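Why Do Metal Things Get Scratched?

Have a look round your kitchen at home and see if you can find something metal that has been used for a very long time. It might be the sink, or a baking tray, or the lid of an old biscuit tin. Now tilt your head so that the light slides across it. Can you see lots and lots of little lines? Those are scratches, and every one of them was made by something rubbing or bumping against the metal, perhaps last week, or perhaps before you were born!

Metal feels very hard when you knock on it, and so it is, but hard things can still be marked. If you drag something across a tray, any tiny rough point on it (even a grain of sand you can hardly see) can plough a thin groove, a bit like a stick pulled through wet mud on the way home from school. The groove bounces the light off in a different direction from the smooth metal next to it, and so your eyes see a pale line. One line is hard to spot. Put 300 of them on top of each other, going every which way, and you get a cloudy, whitish patch.

Big metal bins and tubs get this sort of wear more than most things do. Things are dropped in, slid about and taken out again, and the floor of the bin often gets the worst of it. The sides can get scuffed too, usually low down, where things knock against them, while the part near the top stays cleaner. When you find an old bin, you can play detective and work out which parts have been bumped the most.

You can try this yourself with an old baking tray, as long as a grown-up says it is one that doesn't matter. Put 2 wooden bricks on it and push them about for a while, then sprinkle on a pinch of sand and push them about again. Wipe the tray clean and take it over to the window. Which marks are easier to see? You could draw them in your notebook, and then try again with a plastic tray and see whether the lines look the same.
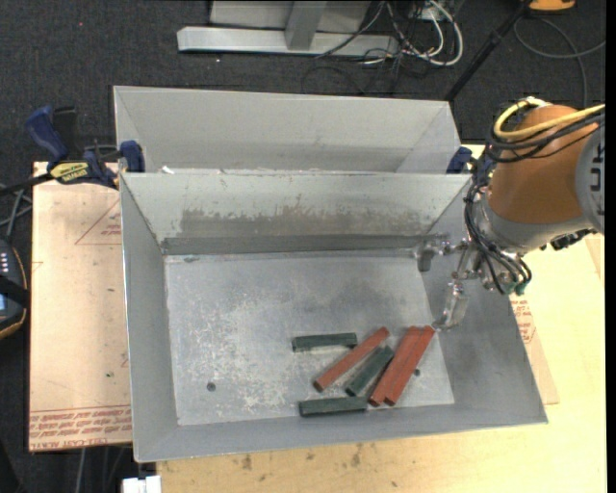 A well-worn metal bin with red and green blocks in it. Where is the floor most scratched?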